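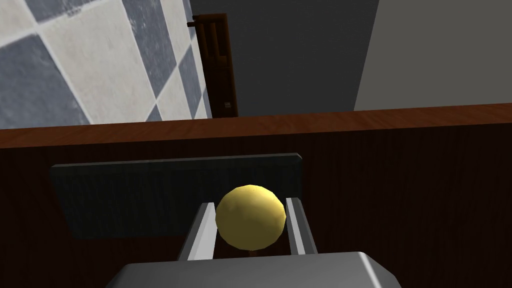
Page last changed: 28 Aug 2022

Chapter 2
Reading the Lines: Contours and the Shape of the Ground

In Chapter 1 we talked about scale, north, and the margin of the map (please read the margin, I'm going to keep nagging you about it until the last chapter). Now we get to the part I love most, the thin brown lines that wander all over a topographic sheet and scare so many people off.

I was scared off too. The first real map I ever bought was the Sustberg sheet, and I bought it because I wanted to walk up Sustberg in June and come down the other side to the village of Akl. I could find the roads, I could find the church, and I could see that the path to Akl was short. What I didn't see was that the path crossed a thick brown smudge, and that the smudge was a dozen contour lines packed so close together that the printer had barely kept them apart. I got to Akl at supper time with my knees shaking. Everything I needed to know had been on the paper in my pocket!

So let's make sure you do better than I did.

2.1 What a contour line is

A contour line joins points that are all at the same height above sea level. If you could walk exactly along one, you would never go uphill or downhill. You'd go in and out of every valley and around every shoulder of the mountain, and in the end you would come back to where you started, maybe after a very long walk and maybe on a different map sheet.

The picture I give my classes is a bathtub. Put a big lumpy rock in the tub, fill the tub partway, and draw a pencil line on the rock where the water touches it. Let out an inch of water and draw another line. Keep going until the tub is empty. Now look straight down at the rock. The pencil lines you see from up there are a contour map of the rock, and the one inch between them is your contour interval.

On the Sustberg sheet the interval is 40 feet. On the sheet for Dudach, where the land is nearly flat and the village pond sits at 212 feet, the interval is 10. Same mapmaker, same colors, same style of line, and a very different meaning. I've watched people fold one map away, open the next one and carry on reading as if nothing had changed, and they end up sure that the gentle bank behind Dudach is a cliff. The interval is printed in the margin. (I told you I'd nag.)
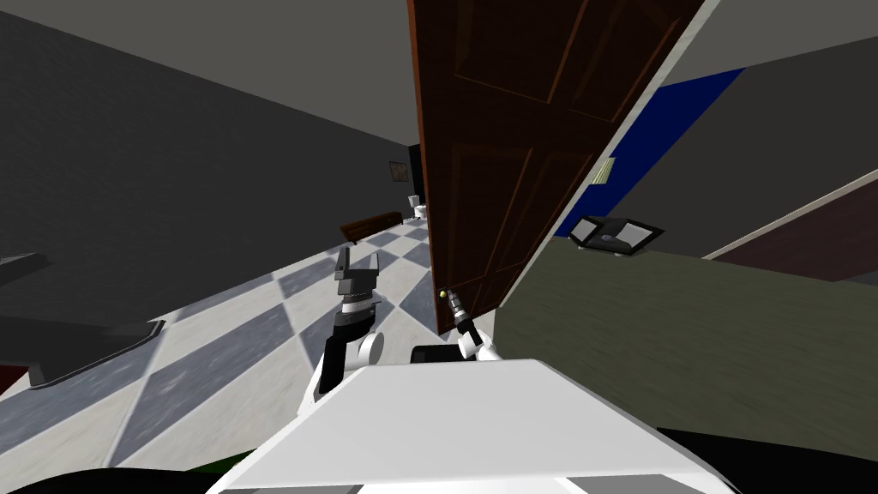
Every fifth line is drawn heavier, and somewhere along it you'll find a number. These are called index contours. On a sheet with a 40-foot interval they come every 200 feet, so from a heavy line marked 1,800 you count the thin lines as 1,840, 1,880, 1,920 and 1,960 until you reach the next heavy one at 2,000. Go slowly the first few times and put your finger on the paper. I still use my finger.

2.2 Close together, far apart

If you take only one thing from this chapter, take this: lines close together mean steep ground, and lines far apart mean gentle ground. The map can show you only so much, though. A 30-foot rock step can hide quite happily between two lines on a 40-foot map, and a field full of humps and ditches can come out looking smooth as a plate.

The summit of Sustberg is a nice case. The highest contour on it is a little closed ring at 2,120 feet. From the ring alone, all you can say is that the top is higher than 2,120 and lower than 2,160. To get the real figure you need the tiny black dot inside the ring, which is a spot height, and next to it the number 2137. Spot heights are worth hunting for on summits, road junctions and saddles.

2.3 Valleys and spurs

When contours cross a valley they bend into a V, and the V points uphill, toward the head of the stream. When they cross a spur (a ridge sticking out from the side of a mountain) the V or U points downhill. Most beginners mix these up at least once, and my old teacher Yannick Chauvin had a cure for it. He made us color in every stream on the sheet with a blue pencil before we were allowed to say a word about the shape of the land. Try it with the Brellodard, the small river that runs down the west side of Sustberg. Once it's blue, all the Vs on top of it seem to swing around and point up at the mountain, and the ground between them stands up as ridges.

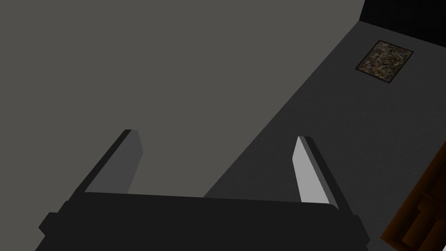
Figure 2.3. Two gripper fingers with an open gap between them.

Before you go on to Section 2.4, get out a sheet of your own, preferably of somewhere you know on foot, and spend 60 minutes with it. Find the interval. Trace one index contour as far as it goes. Color the streams. Then pick a walk you've done and look for the spot where you ran out of breath – I bet the lines are tight there. Keep the sheet handy, we'll draw a profile across it next.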